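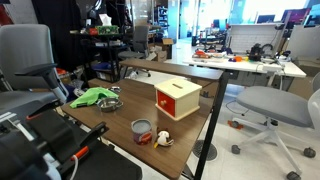
Sonddale Workroom Refit: Progress Report to the Wilter Fund
Submitted by Cadi Gwilliam, 25 July 2021

Summary

The refit is mostly on schedule, by which I mean that the furniture is in and the arguments about where to put things have moved to a higher level. The brown tables are up on their black legs, the raised boards along the back edges are fixed, and people are using them. The white desk by the panel has not been dealt with. I will come to the white desk.

Spending

The Fund gave us $920 for this phase. Of that, $400 went on the tables and their back boards and $200 on the black metal shelving. The remainder of what we have spent went on delivery, screws, replacement casters and a tin of wood oil that Rhydian Hopkin described as essential and has not yet opened. We have $208 in hand. Receipts are with Oi-ling Sin, who has put them in order of date, a courtesy I had not extended to them myself.

Tables

The original plan had a single long bench down the middle of the room. Prys Hughes drew it beautifully and then measured the doorway. We went for separate tables in the same walnut-brown finish, and I think we are better off. You can get at them from more than one side, and when someone spreads out, the spreading stops somewhere.

The raised boards were the item the Fund queried in the application, so I will report on them properly. They were meant to give small things a place to live, so that the main surface stayed free for work. So far the small things prefer the main surface. The bowl, the cloth, the can, the box with the red drawer and the duck have all settled on the lower level, and the shelf board has been left in very good condition. We may try moving things up by hand every evening until the habit takes. Dilwyn Griffiths has offered to write a label.

One table had a slight rock to it, owing to the tiles. The floor slopes a little to the drain, as a floor with a drain ought to, and none of us thought of this when ordering legs that don't adjust. A folded piece of card has been in place for a fortnight now. I have listed it under temporary measures.

The common items

Under the application we promised "a small shared stock of everyday items, returned to their places after use." The stock exists. The part about places is a work in progress. Current position, from my own walk around the room:

Steel bowl – on the table. Popular. Everyone agrees that it should be kept somewhere and has a different somewhere in mind.

Green cloth – on the table, in a heap. We bought it to wipe the table with. It has been folded on several occasions, by me.

Box with the red drawer – on the table. It has a cream frame, a slot in the lid and a round wooden knob, and it is easily the best-looking object in the room. Two people have asked to take it home.

Can – on the table. See also "Labels," below.

White plush duck – on the table, lying on its side. The duck was not in the application and has cost the Fund nothing.

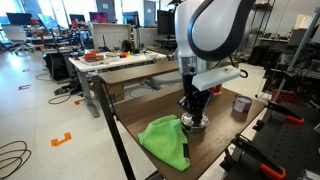 Shared table with the bowl, green cloth and can. The white desk is at the back, left.

Labels

Dilwyn's labels were due at the start of the month. The wording took longer than we allowed for. "Please return" was thought weak and "Return this" was thought rude, and the drafts went back and forth between him and Prys until I chose one on a coin toss. They will be printed this week and stuck to the edge of the back boards, where they will at least give the boards something to do.

Chairs

The gray office chairs are staying. We had priced new ones from Plumolon and could not justify them while the old ones still roll. They do drift, though. A chair pushed back from a table tends to stay where it stops, and the aisle between the tables and the shelving is narrower than the drawing suggests. I would like to mark parking spots on the tiles with tape. Oi-ling thinks this is a lot to ask of a chair.

Storage

The shelving is up and in use, with a box of tissues on the very top. Cardboard boxes remain on the floor at that end. Most of them should go once the last deliveries have been checked against the order.

The white desk

It was to be cleared by now. It is covered in tools and parts, all of which belong to somebody and all of which, I am told, are needed. Rhydian has agreed to lead on this, and has asked for drawer trays. I propose to spend part of the $208 on them if the Fund has no objection. Without trays, clearing the desk means moving its contents to the brown tables, and I have spent too much of July defending those to give them up now.

Next steps

Labels up. Trays ordered, if agreed. Adjustable feet for the table that rocks, so the card can retire. Cardboard out. Rhydian to open the wood oil or return it for a refund.

The next report will come with the final accounts. Please reply to me about the trays, with a copy to Oi-ling, as she will need the approval in writing before she lets go of any money.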